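Member Spotlight: Troscombe turns one, and what a year it has been

When Begoñe Collado opened Troscombe to its first members last February, the whole thing fit on one page: a message board, a directory and a calendar with a single coffee meetup on it. There are now 2,679 people on there, most of them running a business with fewer than four employees, and the calendar is so full that she has had to split it by region (finally, say those of us who kept scrolling past events three states away).

If you haven't come across it yet, Troscombe is a members' network for people who work for themselves. Bookkeepers, sign painters, dog groomers, translators, a surprising number of beekeepers. You put up a profile, say what you sell and what you need, and the rest happens in conversation. Members can post their own offers whenever they like, and Troscombe takes no cut of anything that gets sold.

I sat down with Begoñe for an hour last month and we ran well over, mostly my fault. She used to manage vendor accounts at Daneshvar, and she told me the idea came out of watching small suppliers get introduced to each other in the lobby before meetings. They'd trade cards, and by the next quarter two of them would be bidding on a job together. She wanted a lobby that stayed open all the time.
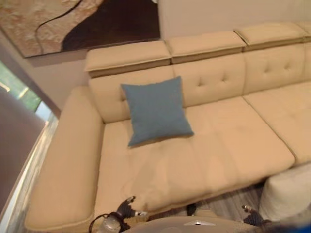
The feature she is most excited about right now is called Swaps. One member offers an hour of what they're good at, another offers an hour back, and the site keeps track. Donnie Aitken, who repairs commercial ovens out of Skosdale, traded an hour on the phone with a bakery owner for help rewriting his price list. He says he had been putting that list off for years, and he has picked up 14 new customers since it went live. I love this kind of story!

In-person events are growing too. The spring mixer in Skosdale has room for up to 100 people, and there will be a table where anyone can leave samples or flyers. Begoñe is also testing small dinners, with guests matched by what they put under "what I need" in their profiles.

Next comes a link with Breltari, the invoicing tool many of our readers already use, so members can bill each other without leaving a conversation. Testing starts with the Skosdale group, and everyone else gets it once the bugs are out.

Basic membership is free. Swaps and event booking come with the paid plan, and you can switch back at any time from your account page.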